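Hiba Fakhoury on collecting demonstrations at Gruvthorpe

The data group at Gruvthorpe spends most of its working hours on cloth. Its head, Hiba Fakhoury, came to the job from motion control and describes the work as closer to bookkeeping than to robotics. The group records people steering a two-armed machine through household jobs, sorts the recordings, and passes the accepted ones to a second team in Unatby that trains the policy.

The current task is written in the protocol as one line: remove fabric from seat. An operator steers both arms from start to finish and the system stores the camera streams, joint positions and gripper commands on a shared clock.

“The line is short on purpose,” Fakhoury said. “If I write ‘grasp the left corner,’ I get left corners from everybody, and then the policy only knows left corners.”

By the end of September the group had logged 821 episodes of the task. Of those, 306 were rejected. The most common fault was a stream that had drifted out of sync with the arm log. Failed grasps are kept if the operator recovers within the same episode, and they carry their own label.

“A recovery is worth more to me than a clean run,” she said. “The clean runs look alike. After the first 80 we could have predicted the next one.”

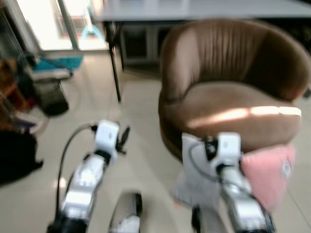
Blur is a separate argument. The group's first filter, a script called Orik, scored each image for sharpness and dropped any episode whose average fell below a threshold. Fakhoury switched it off after comparing its output with the joint logs. It was removing the fast approaches and keeping the hesitant ones, and the trained policy had begun to pause before contact.

“The camera moves when the machine moves. At run time the policy gets the same blur, so it needs to have seen it. We still score sharpness, but the score is stored next to the episode and it doesn't decide anything.”

Lighting is treated the same way. Sessions are run with whatever daylight the room has, and the start time is written into the header. An early set, collected on a single Sunday with the blinds down, trained quickly and then did poorly the next morning with direct sun on the furniture. It is now used only for regression tests.

Operators work in blocks of up to 97 minutes, then change over. Fakhoury would like shorter blocks. Her objection is to the drift in style that appears late in a block, when the second arm tends to be parked and the first does everything.

“You can see it in the plots. One gripper trace goes flat. The episode passes every check we have, and it teaches the model that it owns one arm.”

The group now runs a tool from Halász that flags those traces, and flagged episodes go back to a person for review. She has not decided whether to discard them or lower their weight in training. The Unatby team prefers the second option and is running both.

The next task on the list is folding, for which the protocol line has been rewritten four times.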